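The Summer I Stopped Packing for Two

My aunt Parvathi D'Souza moved house 8 times before she turned forty, and she swears she never once labeled a box. I label everything. I label the box of labels! So when I gave up my apartment in May and put my whole life into a storage unit on the edge of town, I figured I'd be good at it.

I was terrible at it. I kept two of everything, in case somebody came to stay (who? when?), and I paid $80 a month to store a second set of soup bowls. My friend Tharun Gounder came over to help and spent most of the afternoon reading my old magazines on the floor.

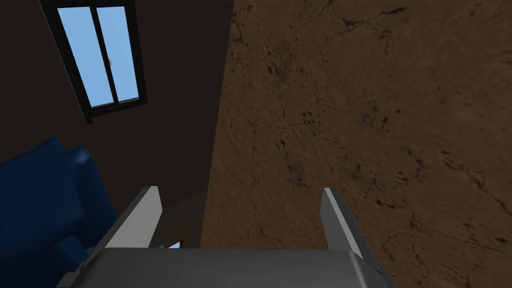 Gray against brown, with some blue and a little red.

What finally got me moving was the long drive out to see my cousin, 522 miles with one suitcase and a cooler of lemon rice. I wore the same three shirts all week and didn't miss a thing, except maybe my good pillow. When I got home I sold the bowls, the spare lamp and a bread machine I'd used twice, and I let the unit go.

The pillow I kept, obviously. My aunt asked if I'd labeled it. I had, and she laughed so hard she had to call me back.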